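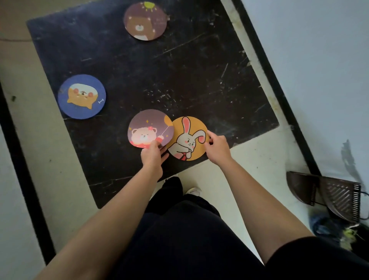
Coasters on the mat at Irlow. The task is stacking them, by hand.

I got Shahla Farahani on the phone on a Tuesday, at lunchtime, and she was eating soup. She apologized for the soup, then talked for an hour about the day in July when one of her robot arms closed on a colleague's fingers.

Shahla runs the small handling group at Irlow, where people do little table jobs by hand and a two-armed machine named Feso learns to copy them. The job that week was coasters. Pick them up, stack them, spread them out again. It sounds like the safest thing in the world!

"That's what we thought too," she said. "It's cardboard. You get lazy about cardboard."

The short version is that the left gripper was told to stop and didn't. Ozan Akyol had reached in to straighten a stack, and he'd pressed pause first, like you're supposed to. The arm froze. The fingers kept closing for about 7 seconds - long enough for Ozan to say several things Shahla won't repeat to me.

He wasn't badly hurt. Two sore fingers and a bruise. I asked him later how it felt and he said, "Like a car door that's taking its time."
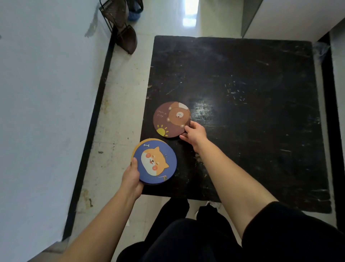

Picking up a stack with one hand while the other stays on a single coaster.

So what broke? I was expecting something dramatic, and it was a setting. The pause button held the arm joints in place, but the gripper ran on its own little controller from a supplier called Urbonaitė, and a software update in the spring had split the two. Pause stopped the arm. It didn't stop the fingers unless they were already still.

"We tested pause after the update," Shahla told me. "We tested it 41 times. Every single time the gripper was open and doing nothing." She laughed at that, but not for very long.

I asked why thin things made it worse. On a chunky object the fingers meet resistance early and the force limit kicks in. A coaster gives them almost nothing to push on, so they travel nearly the whole way - and a finger that slips in next to the stack gets the rest of the squeeze.

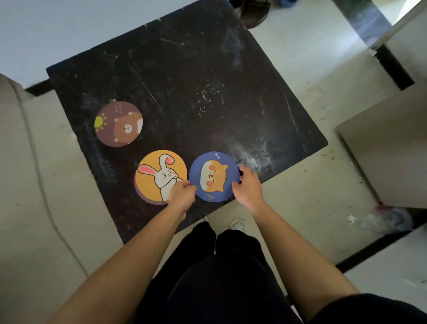

The fix was dull and took them most of a month. Feso now has one hard stop that cuts power to the arms and the grippers together, and the test for it is run with the fingers halfway closed. They also went back to collecting the job by hand while the machine was locked out, and Ozan used the time to look at how people really hold these things. With the blue dog coaster, for instance, you get a hand on either edge, fingers curled over the rim. Feso's old grip came straight down from the top with one gripper, and Ozan thinks a gentler hold from the sides would need a lot less force.

Has she told anyone else? She has. She sent a write-up to a sister lab in Tultotberg that uses the same grippers, and they found the same gap before lunch.

I asked if Ozan still works next to the machine. "He does," she said. "He presses pause, and then he presses the big one, and then he waits. I've stopped telling him to hurry up."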